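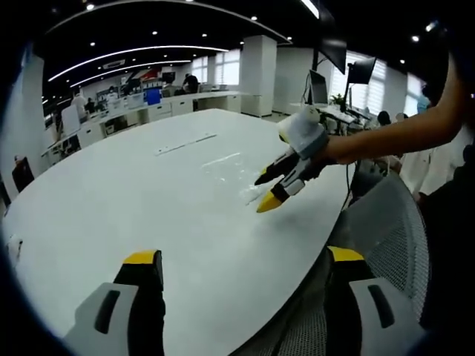 Keeping a white table white

Wipe up tea, coffee and curry straight away. Turmeric is the worst of them and will mark most pale tops if left overnight.

For everyday cleaning use a damp cloth and a drop of washing-up liquid, then dry with a tea towel. Skip scouring powder, which dulls the surface.

Old stains: mix 2 spoons of bicarbonate of soda with a little water, spread it on, leave for 8 minutes and rinse. Try it on the underside first.

Sticky tape marks come off with cooking oil on kitchen paper. Wash the oil away afterwards.

Biro needs surgical spirit on cotton wool. Dab, don't rub, and open a window.

Scraps of cling film lift more easily with a dry hand than with a wet cloth.

Updated 5th June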